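Bench cell 2 walkround — Cavumbridge, July
Done by: Rajeshwari Rajan. Comments checked by: Behrouz Abbasi
Time: 1803, end of shift

1. E-stop within reach, both sides — OK
2. Base bolts, both arms — OK. Paint marks line up. Did not retorque.
3. Mat flat, no curled corners — OK
4. Cables clear of joints and work area — COMMENT. Left arm ok. Right arm wants another clip near the gripper, the loops hang too low. Re-tie before next run.
5. Warning label on control box — present, leave it alone

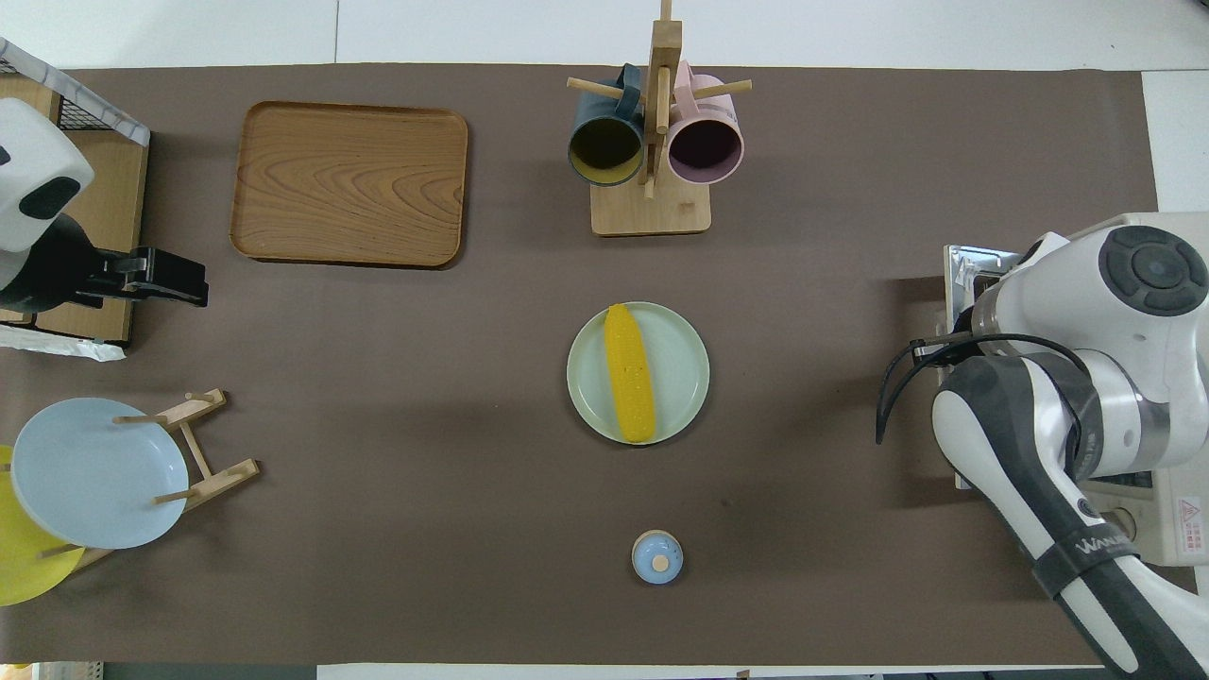 Item 4. Cables looped at the gripper, mat laid out with plate and corn, mug tree, dish rack.

6. Gripper fingers — OK, wiped both. Pads on the left going shiny, Bangera set on order.
7. Finger gap at full open — measured, in limits
8. Joint noise — slight tick at left elbow, slow speed only. Logged. Behrouz says watch it, dont open it up yet.
9. Hand check — corn gripped by left arm at the tray, mug rack standing well clear. Keep speed on low for this one untill the tick is sorted.

Grease interval is 2000 hours on the Brasier sheet, we are not there yet. Spare clips in the drawer under the Gritemcombe manuals — up to 9 left, box is split so count them before ordering.

Open: item 4 (cable clip), item 6 (pads), item 8 (tick)
Not to be signed off for full speed with 4 open.
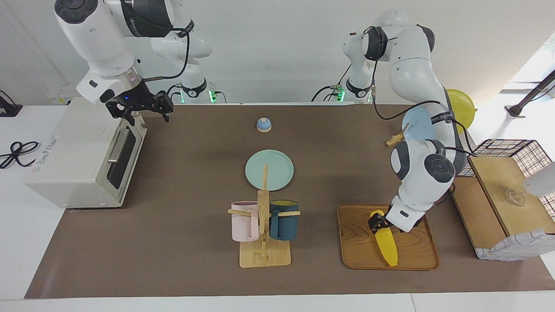 Can the cell run overnight with item 8 still open?
Low speed only, and with somebody on site. Write the start time on the sheet, listen at the left elbow for the first few cycles and stop if the tick gets louder or shows up on the right arm too.

Next check: start of shift, same list. Bring zip ties, the short ones — RR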